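Can a Robot Do the Dishes Yet?

Print this item | E-mail this item

December 22, 2021
By Moushumi Dissanayake

Many readers have asked me the same thing after our September issue: when will a machine take over the kitchen? I put the question to Karim Mahasneh of Indetti, who has spent four years on household tasks. His answer was shorter than I hoped. "Some of it, slowly."

Dishes are a good test. A plate is smooth, it has a thin rim, and it must go to one exact place between two rods. A person does this while talking on the phone.
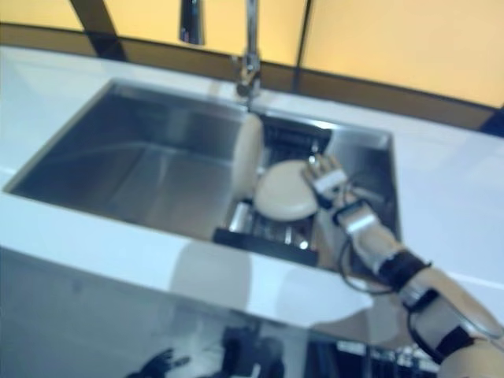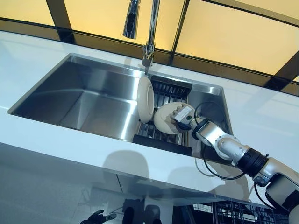

The sink, the rack and the robot arm at work.

Karim's team keeps a simple log. In the last series they tried 221 placements, and 17 of them ended with a plate lying flat or outside the rack. He considers this good progress — I would still keep my grandmother's plates in the cupboard. Speed is the other difficulty. One full load took 74 minutes, and cups were left out of the test completely.

Laundry, he told me, is harder again, because cloth never has the same shape two times. Hina Rind will write about folding in the next issue.

Print | E-mail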